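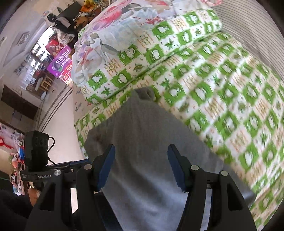

Getting More Life Out of Your Cleaning Cloths

August 2021
By the Kvam Household Desk

Print this page | E-mail to a friend

I have a drawer by the back door that used to hold place mats, and sometime in March it gave itself over completely to cleaning cloths. I can't say I'm sorry! A good soft cloth does more work in my house than anything that comes in a spray bottle, and if you treat it kindly it'll stay with you for years.

First, the washing. Cloths go in by themselves, in warm water, with about half the soap you think they need. Keep them well away from bath towels, which shed like a long-haired cat, and please leave out the fabric softener (and the dryer sheets too). It puts a coating on the fibers, and then your cloth just pushes the water around the window and leaves you with streaks. If you've already done it, soak the cloth overnight in a bucket of warm water with a cup of white vinegar, rinse it well and wash it as usual. I've brought back some sad old things that way.

Now, sorting. I keep three piles — one for glass and mirrors, one for the kitchen, and one for floors, bathrooms and whatever the dog has done. When a glass cloth gets tired it moves to the kitchen, and when the kitchen has finished with it, down it goes to the floors. A laundry marker dot in the corner is all the labeling you need.

For dusting, fold the cloth in half and then in half again, and turn to a fresh side whenever the one you're using looks gray or feels gritty. Shake it outdoors when you've run through them all. On lamp shades and piano keys I use it dry. On baseboards, barely damp.

Grease is another matter, and a cloth that has been at the stove hood ought to be rinsed in hot soapy water the same evening — left in a heap it will go sour by morning, and the smell is very hard to get out. Hang it open over the faucet or a rail.

Filed under: Around the House > Laundry & Cleaning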